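リュックの置き場所とファスナーのお手入れメモ

こんにちは、ナナミです。仕事机まわりの片づけ、前回のコード編にたくさんコメントありがとうございました!今回は、通勤リュックの話です。

帰ってきてリュックをどこに置くか、意外と悩みませんか?私は長いこと床派だったんですが、底がすぐ白っぽくなるんですよね。机の上に置けばキーボードが使えないし、背もたれに掛けると椅子ごとひっくり返りそうになるし(これは一度やりました)。それで今は、空いている椅子の座面を「かばん席」に決めています。座った高さで中身が出せるので、腰がラクなんです〜。

かばん席でやることは決まっていて、まず外ポケットのレシートを出す。次に充電器と水筒を出す。最後にファスナーを端から端まで一往復。引っかかる場所があったら、その日のうちに見ておきます。
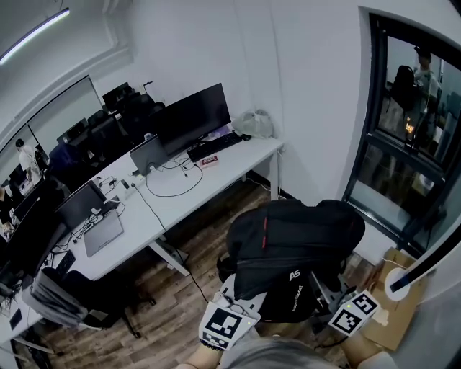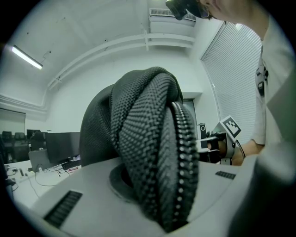 1枚目:グレーの座面の椅子に黒いリュック。2枚目:黒いメッシュ調の生地とファスナーのアップ。

さて、ファスナーのお手入れです。使うのは古い歯ブラシと、白いろうそくの切れはしだけ。歯ブラシで務歯(かみ合う歯のところ)のほこりを、上から下へかき出します。ゴシゴシ横にこすると生地が毛羽立つので、縦にやさしく。そのあと、ろうそくを歯に沿って軽くすべらせて、5回くらい開け閉めしたらおしまい。はみ出たろうは乾いた布で拭いてくださいね。黒い生地だと白い筋がけっこう目立ちます!

私はLavbyの小さいブラシ(100均の歯ブラシより毛がかため)も持っていますが、無くてもぜんぜん大丈夫。

凹凸のある生地は、編み目にほこりが入りこみがちです。粘着ローラーだと表面しか取れないので、私は先に裏側から手でポンポンたたいて、それから掃除機のブラシノズルを当てています。汗じみが気になるときは、固くしぼったタオルで押さえて陰干し。1月に暖房の前で乾かしたら肩ひもがゴワゴワになってしまって、それ以来、急がないことにしました。

あと、机の上にコードが多いおうちは、リュックの充電ケーブルだけ色つきの結束バンドを巻いておくと迷子になりません。うちは黒いコードばかりで、朝に違うのを持って出たことが何度も……。バンドはCedolineの6本入りを使っています。面ファスナー式なので、つけ外しもすぐですよ。

次回は引き出しの仕切りを書く予定です。お菓子の箱を切って使っている方、サイズをコメントで教えてください。

2023年5月 Nanami Kudo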